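Virneck, Room 43 – monthly bench check, October
Checked by: Noel Samonte

1. Worktop
Pass. Wood sound, no splinters volunteered themselves.

2. Loose items
Comment: pen and marker to go back in the drawer. Cloth may stay, having seniority. 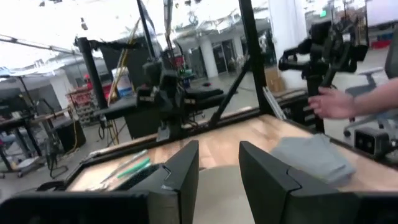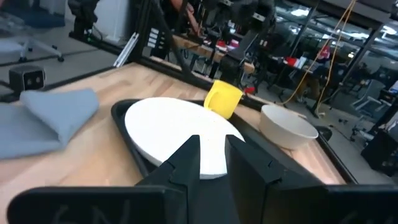

3. Crockery tray
Pass, with a sigh. Plate, bowl and yellow mug all in the tray – check for chips before stacking.

4. Floor and chairs
Walkway to be kept clear. Amparo Palacios to re-check on Sunday, poor soul.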